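Equipment planning for garment-handling robots

Equipment planning for garment-handling robots is the work of choosing, pricing and scheduling the purchase of machines that pick up, sort, fold or pack clothes. It covers the robot arms, and also the grippers, cameras, tables, software licenses, spare parts, training hours and floor space which the arms need. The subject is treated separately from general robot purchasing because cloth changes its shape every time it is touched, and costs which are small in other projects can become large in this one.

Background

Machines for flat textiles such as sheets and towels have been used in large laundries for a long time. They are usually built for one type of item and are bought as a complete line. Mixed clothing is more difficult. A sock, a shirt and a pair of shorts have different weight, stretch and thickness, and they arrive in no fixed position. For this reason, buyers of robots for mixed clothing often plan in stages: a small trial station first, then a second station, and only then a decision about a full line.

In the Stesville laundry project, which is often used in teaching at the department, the first budget contained only one station with two arms. The arms took 52 percent of this budget. The rest was divided between grippers, cameras, computing, safety equipment and installation. A later review found that the share for grippers was too low, as the finger pads had to be changed more often than the planners expected.

Main cost groups

Arms. Two arms are commonly planned for one station. One arm can hold a garment while the other takes hold of a second point or reaches for the next piece. A single arm is cheaper, but it needs help from a fixed clamp or from the edge of a table, and the work cycle is longer. The planner should compare the price for each finished garment and not the price for each arm.

Grippers. Two-finger grippers are the usual choice for trials. Long, flat fingers can go under a fold, while short fingers give a stronger hold but open a smaller space. Suction grippers are seldom planned for knitwear, since air passes through the fabric. It is common to order at least one spare set of fingers together with the robot – the delivery time for a single pair can be as long as for the whole arm.

Cameras and sensors. A camera at the wrist sees the cloth from near, and a second camera above the station sees the whole work area. Both must be included in the first budget. If a camera is added afterwards, the cables, the mounting and the calibration have to be paid again.

Work surface. Trials are done on tables, on belts and also on soft furniture, depending on where the robot will be used. A soft surface gives way under the fingers, which makes picking up thin cloth easier, but it is harder to keep clean and its height is less exact.
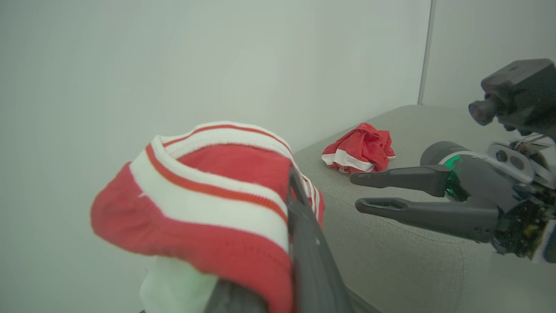 Department of Production Planning, Endel Technical College

A pair of arms is able to keep one knit piece raised while a second piece is still lying in a heap on the upholstery. Planners call this overlapping work. It shortens the cycle only if both arms can move without waiting for each other, and therefore the reach of each arm and the distance between their bases should be decided before the order is placed. Changing the bases later means new mounting plates and a new safety check.

Test garments. The cost of the garments themselves is easily forgotten. A trial set should contain knitted and woven pieces, thick and thin ones, and items with cuffs and bands, where the fabric is folded double. The Stesville trial started with 80 garments and ended with 174, because each new problem required new samples. Strong color contrast, for example red and white stripes, is helpful in the first weeks, as the staff can easily follow on the screen how the cloth has turned.

Budget methods

Three methods are in general use. The fixed-sum method gives the project one amount, and the team divides it as it wishes. It is simple but leaves little protection when one group becomes more expensive. The cost-group method gives each group its own limit, with a reserve kept apart. The stage method releases money only after the earlier stage has been reported.

The stage method is the one taught most widely at Endel. In the form described in the Jääskeläinen worksheet, each stage is written on one page with four entries: what is bought, what is rented, what the station must be able to do at the end, and who signs. The worksheet does not say how large the reserve should be. Some planners consider this its weak point, others prefer the freedom.

Renting and buying

Arms and computers can often be rented, and for a trial shorter than one year this is usually cheaper. Grippers are mostly bought, as they wear out and are adapted to the product. Used arms are a third possibility. Their price is attractive, but the buyer must ask if the controller still receives software updates and if spare parts are kept in stock.

The Surik folding station, a later project, combined rented arms with purchased grippers. The rental period was counted from the delivery in September, although the station was not ready for work until November. Since then it is common advice to ask that the rental period begins on the day of acceptance.

Acceptance testing

The purchase contract should state how the equipment will be tested. A usual test is a run of 100 picks with the buyer's own garments, in mixed order and without help from the operator. The contract should also say what counts as a failed pick – for example two pieces lifted together, or one piece dropped before it reaches the target place. When these points are missing, payment is often delayed while both sides discuss the result.

See also

Gripper selection
Life-cycle costing
Laundry automation
Rental contracts for machinery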